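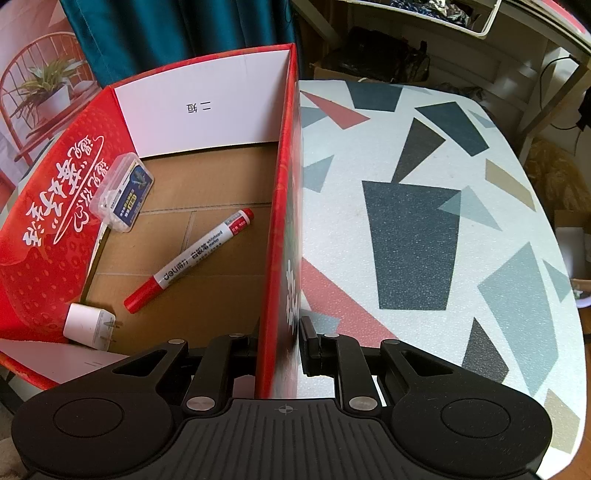 The man from Brustine promised the town a ferry by June. He said it in the school gym, under the basketball hoop, and most people clapped.

Valentina Troncoso kept her hands in her coat. Her father had clapped for the railroad, and the only piece of it she ever saw was a bench.

"It'll carry 500 people a day," the man said.

"From where?" she asked.

He smiled at her. "From across the lake."

"There are 30 houses across the lake. I deliver their mail."

A few people laughed. Domingo Iturra, who had already painted a sign for his coffee stand, turned and gave her a look. The man moved on to parking.

Afterward she walked down to the landing. Someone had driven four orange stakes into the mud and tied a ribbon between them, and two ducks sat inside as if they had paid for it. Domingo came up behind her, breathing hard.

"You could let us have one evening," he said.

"You bought the coffee machine, didn't you?"

He looked at the water for a while. "It was on sale," he said.

She pushed the nearest stake with her boot. It leaned over, slowly, and stayed there.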